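Shop Talk > Automation > Are we there yet? Chores edition

gravelpit60
Joined February
Sunday, May 4, 2025
My brother-in-law forwarded me yet another article saying a robot will be folding my towels and sweeping my shop "shortly." I have been waiting on that one since the Jetsons. So, question for people who touch these things for a living: can one do a real chore yet? I mean put away a drawer of sockets, or empty a dishwasher somebody else loaded badly. The pictures are what the work looks like at the moment, as far as I can tell.
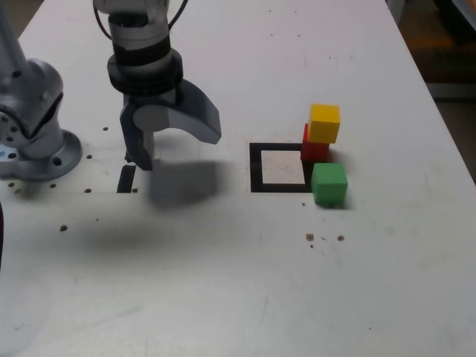
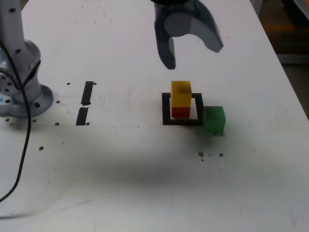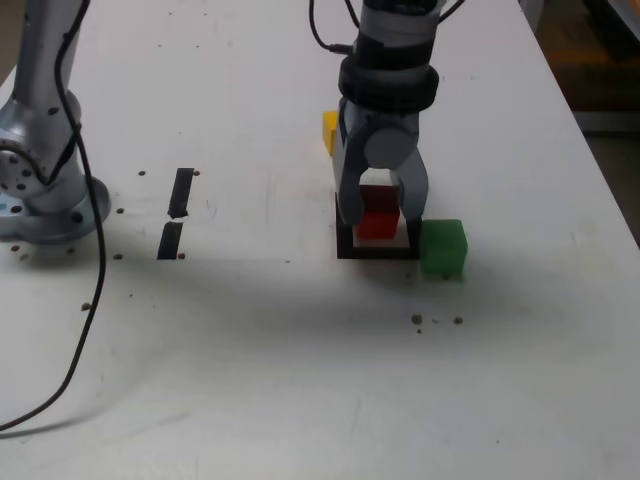
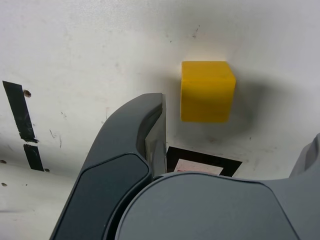
Same toy-sized problem every time. My granddaughter handles it in her pajamas while yelling about juice. I run a two-man cabinet shop and I'd pay good money for something that sorts the offcut bin. Talk me into it or out of it.

N_Siriwan
Posts: 1,927
Out of it, for the offcut bin. Every piece in there is a different shape and half of them are under the other half. A block is the same block on Tuesday.
That said, you're being hard on the blocks. Picking a thing up and setting it where you wanted it is most of what a chore is made of. Your dishwasher is that, plus wet, plus your wife's good glasses.
- Nattawut

hemlock_and_rye
"Plus wet" is carrying a lot of freight there, Nattawut.
We had a Hemport arm on trial at the plant in Grernley. Beautiful at moving identical caps from one tray to another. Then purchasing switched to a cap with a shinier lid and it spent a whole shift grabbing air. The man it was meant to replace stood next to it and pointed.

kpietrzak
Posts: 2,109
I'll disagree with both of you. Machine tending is a shop-floor chore and arms have been doing it for years. We have one loading blanks into a lathe at Ostrowski and it does the night shift without a radio. If the question is "can it do one dull thing in one spot forever," yes, long settled.
Kacper

gravelpit60
Kacper, fair, but your blanks come in a rack, don't they? Who fills the rack?

kpietrzak
I do.

hemlock_and_rye
So the robot has a helper. Good for the robot.

kpietrzak
Filling the rack takes me a few minutes, and then I go home. I'll take that deal. You people want it to walk in and find the broom.

gravelpit60
Yes! That is exactly what I want! The brochure had a broom in it!

cerkar_owner
I bought the Cerkar floor unit for my garage, so I can speak to brooms. It sweeps fine. It also collects washers, drags an extension cord to the far wall and parks on top of it. Before each run I clear the floor by hand, at which point I have done the hard part of sweeping. I still run it. I like the company.

N_Siriwan
That's the split right there. Clear the floor, fill the rack, tape out the table, and they'll work all night. It's the clearing up they can't do, and in a house the clearing up is the chore.
I do think it's coming. The arms are good enough now. It's knowing what to do about a thing it hasn't met before, and there I see progress every year, just not brochure progress.

hemlock_and_rye
Put a date on it.

N_Siriwan
No.

gravelpit60
OK, I'm keeping the money in the coffee can for now. Kacper, what did you pay for the rack, and did you weld it yourself? I've got 60 drawer fronts to get through the edge sander and that part sounds doable.

kpietrzak
Welded it from scrap angle. I'll measure it tomorrow and post the sizes.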